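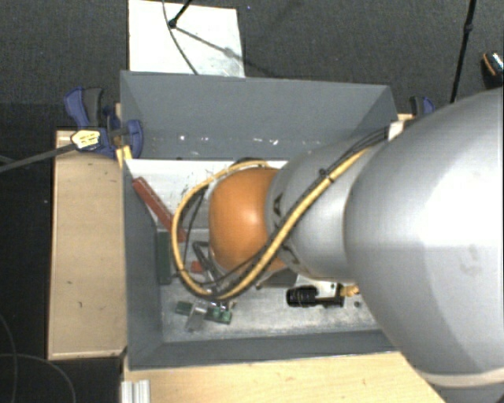

Jobs > Warehouse and Packing > Sitcombe

Bin Packing and Returns Assistant, Gilchrist Stores, Sitcombe

3 min read

Gilchrist Stores is looking for a packing and returns assistant to join the small team at our Sitcombe unit. The post is permanent and part-time, 32 hours a week over four or five days. We can be flexible about which days, but you would need to be free on Mondays, when most of the returns come in.

We store and send out household goods for a number of small shops, the largest of which is Prikel. Everything we handle is kept in open rectangular bins. Goods arrive in them, are sorted in them and go to the packing benches in them. We have 500 in use at the moment and expect to add more in September.

What you would be doing

Most of the day is spent emptying returns bins, checking each item against its slip and deciding whether it goes back on the shelf, to repair or to waste. Items fit to be sold again are repacked and labelled. You would also make up outgoing orders when the benches are busy, usually in the afternoon.

Bins need looking after as well. They are wiped out between loads, and any that are cracked or have a sharp rim are taken out of use and put by the side door. Scuffs and marks on the walls don't matter as long as the inside is clean. You would be responsible for one aisle, including keeping the floor clear and the labels up to date.

Stock is recorded on Cirnex, which runs on a handheld scanner. We don't expect you to have used it before. Training takes 2 days and is paid at the full rate.

What we need from you

You should be able to read a packing slip accurately and work steadily without being checked on. A full bin can be heavy and the work involves standing, bending and lifting for much of the shift. We have trolleys and a lift table, and you will be shown how to use both. If there is a part of the job you could not do, please tell us when you apply and we will talk about what can be changed.

Warehouse experience is useful but not required. Two of the present team came from shops and one from a school kitchen. You don't need a driving licence, although the last bus from the estate leaves at ten past six and late finishers usually share a car.

Pay and conditions

Pay is by the hour and reviewed every year. The rate is given in the application pack. There is a probation period of 6 months. Safety boots and gloves are supplied. There is a canteen with a microwave and fridge, and free parking behind the unit.

You would report to Ohemaa Ackah, who runs the returns side, and work alongside Edem Annan on the benches.

How to apply

Ask for an application pack at the front desk or by post. A CV is welcome but the form must be filled in too. Completed forms should be marked for the attention of Jawad Dogar and reach us by 20th December. Interviews will be held at the unit in the new year and include a short practical task, sorting and repacking one bin of mixed goods.

Questions about hours or access to the building can be put to Amerley Ametepe in the office, mornings only.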